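Gredel issue tracker
Ticket: Peg grasp policy stalls short of the block in sim, trained with the new Gemik reward
Component: Flilel (simulation environments)
Status: Resolved
Opened by: Ojārs Mockus
Assigned to: Kęstutis Tamošiūnaitė

Summary
The panel-mounted arm gets its open gripper close to the block with the red peg and then, in a lot of episodes, never closes on the peg. No crash, no warning, nothing odd in the physics log.

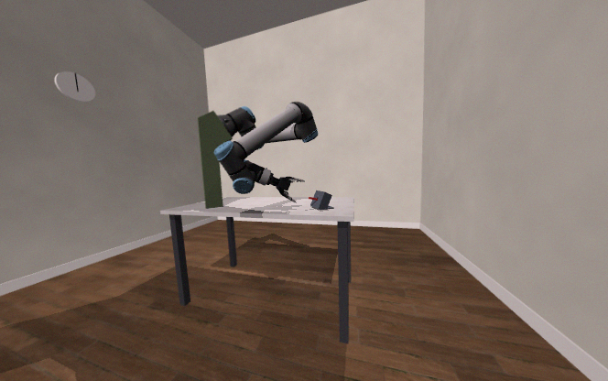

The stall shows up with every random seed I've tried, so I don't think it's an unlucky run. Training curves look great, which is what makes this fun. Return climbs, flattens out, and you'd swear the task was solved until you watch the rollouts.

Expected: approach, close on the peg, lift.
Observed: approach, hover, episode timeout.

Evaluation was 2,379 episodes with block pose randomized. I have the full set of rollouts saved on the shared drive under peg_stall if you want to replay them.

Environment
Flilel main branch, July build
Policy: the Jankauskaitė baseline, unchanged network
Reward: Gemik shaped reward, default weights
Gripper command: continuous, open to closed
Episode limit: 70 control steps

Comment from Kęstutis Tamošiūnaitė
Oh, I like this one. Two quick questions before I dig in. Does the old sparse reward do the same thing? And are you evaluating with the action noise off?

Comment from Ojārs Mockus
Noise off, yes. The sparse reward doesn't stall, but it barely learns in the same training time, so it's hard to compare. When it does reach the peg it closes right away.

Comment from Kęstutis Tamošiūnaitė
Then I'd look at the shaping first. Could you log the reward terms separately for one stalled episode? Distance, alignment, contact and lift, one column each. Also print the point that the distance term measures from. I have a suspicion about that.

Comment from Ojārs Mockus
Done, file is peg_terms.csv next to the rollouts. The distance term is measured from the midpoint between the two fingertips to the center of the block. Center of the block! I had read the config three times and always took "target" to mean the peg.

The alignment term is nearly at its maximum for the whole hover. Contact is zero throughout.

Comment from Kęstutis Tamošiūnaitė
There it is. The policy collects distance and alignment reward on every step for staying near the block, and the only thing that could end that income is a bad touch that knocks the block away and costs it both. Hovering pays well and carries no risk. It has learned exactly what we asked for, and learned it beautifully.

Two changes to try, one at a time please so we know which did what:

1. Move the distance target to the peg frame. In the config that's target_frame: peg_tip.
2. Switch the distance and alignment terms from per-step payment to paying for progress since the previous step. Standing still then earns zero.

Keep everything else fixed, including seeds.

Comment from Ojārs Mockus
Ran change 1 alone overnight. Better approach, the fingers line up with the peg now instead of drifting toward the block face, but it still hovers. Same flat stretch in the reward log, only closer in.

Starting change 2 on top of it.

Comment from Ojārs Mockus
Wow. Change 2 did it. I trained 8 seeds and all of them close on the peg and lift. I watched rollouts for far longer than I needed to. My favorite part is that it now recovers from a missed grasp: it opens, backs off a little and comes in again at a steeper angle. It never did that before, I assume since backing off used to cost nothing but also gained nothing compared with hovering.

I also ran change 2 without change 1, for completeness. It works in most seeds but the grasps are sloppy, with one finger often landing on the block. So we want both.

Comment from Kęstutis Tamošiūnaitė
Really nice result, and thanks for running the split. That last comparison should go in the methods section of the write-up, because the two fixes clearly do different jobs.

One caution: these are all sim numbers. Contact in Flilel is stiff, and I'd like to see the friction sweep before we say anything about retries on hardware.

Comment from Ojārs Mockus
Agreed. Friction sweep is queued with 9 values, and I'll open a separate ticket for it. I've also renamed "target" to "distance_target" in the config and added a startup message that prints which frame it points to.

Resolution
Both reward changes merged. Old per-step behavior is still available with shaping_mode: absolute for anyone reproducing earlier runs. Checkpoints trained before the merge need retraining.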